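3.2. Le semis fleuri comme système : ce que disent les nappes imprimées du fonds Courtois

L'étude du motif floral domestique a longtemps souffert d'un voisinage écrasant, celui des grandes indiennes et des toiles de Jouy, dont les dessins sont signés, datés et commentés depuis des générations. Les nappes et papiers de table à fleurs, eux, n'ont presque pas d'histoire écrite. C'est dire le plaisir que nous avons eu à ouvrir les cartons réunis par Marcelle Courtois : 3218 échantillons, souvent pliés en quatre, parfois encore garnis de l'étiquette du marchand, et d'une variété qui dépasse tout ce que nous attendions !

Notre première hypothèse portait sur le raccord. Dans un semis, la fleur isolée attire l'œil, mais c'est l'intervalle qui fait le dessin. Nous avons donc relevé pour chaque pièce le rapport vertical, le rapport horizontal et le type de décalage (droit, sauté, en quinconce). 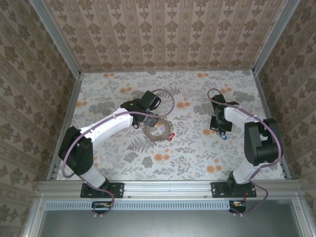 Le rapport sauté domine largement dans les cartons les plus anciens, ceux de la maison Clallow. Il a un avantage bien connu des graveurs : il casse les alignements que la table, avec ses bords droits, rend si visibles. Une nappe se lit à plat, de biais, à moitié couverte par la vaisselle, et un dessin qui ne tient que vu de face et en entier y perd presque tout. Les dessinateurs de Clallow le savaient manifestement, car leurs bouquets n'ont ni haut ni bas. Les tiges partent dans quatre directions et se rejoignent sous les feuilles, avec une habileté qui nous a souvent obligés à reprendre la mesure.

Le fonds Nerix raconte autre chose. Les fleurs y sont plus petites, le fond plus présent, et le trait de cerne disparaît au profit de deux tons superposés. Nous y voyons l'effet d'un changement de procédé (le passage du rouleau gravé au cadre plat), mais aussi d'un goût nouveau pour les surfaces reposantes.

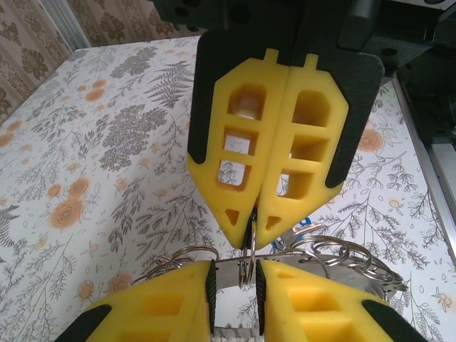

Cette réduction d'échelle a une conséquence que nous n'avions pas prévue : le motif résiste beaucoup mieux au découpage. En masquant une partie de l'échantillon, on reconnaît encore sans peine un dessin Nerix sur un fragment très étroit, là où un bouquet Clallow devient méconnaissable. Nous avons appelé cette propriété la « tenue du fragment », et elle s'est révélée si commode pour le classement que nous l'avons étendue à l'ensemble du corpus, sur une échelle de 1 à 7.

Figure 4. Motifs imprimés en situation, sur plan de travail. 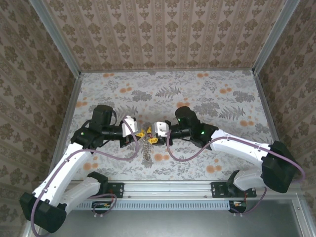 3.3. Circulation des dessins et question des copies

Les carnets de commande conservés avec les échantillons permettent de suivre plusieurs dessins d'un fabricant à l'autre. Le cas le plus réjouissant est celui du semis d'églantines vendu par Åberg, repris par Sutudus avec une feuille en moins et un rapport légèrement resserré. La correspondance, hélas lacunaire, ne permet pas de savoir s'il y eut cession ou simple emprunt.
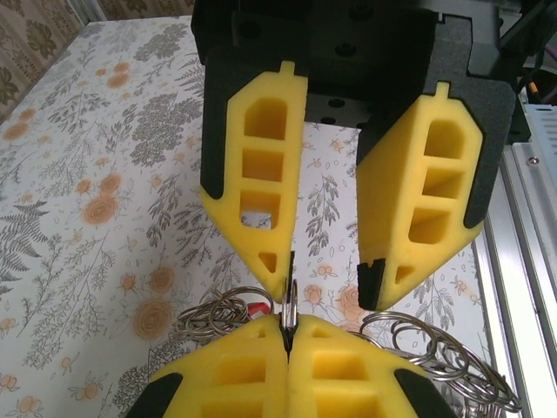
La comparaison des couleurs penche pour la première solution. Sutudus emploie exactement la même gamme qu'Åberg, jusque dans le rose cassé des boutons, alors que ses autres modèles de la période s'en tiennent à des rouges francs. Un copiste travaillant d'après une nappe du commerce aurait sans doute puisé dans sa propre cuisine de couleurs. Nous avons par ailleurs retrouvé, au dos de deux échantillons, une numérotation au crayon commune aux deux maisons. Son dépouillement complet reste à faire, et nous l'attendons avec une vraie impatience, car elle pourrait relier entre eux des cartons que Marcelle Courtois avait acquis séparément.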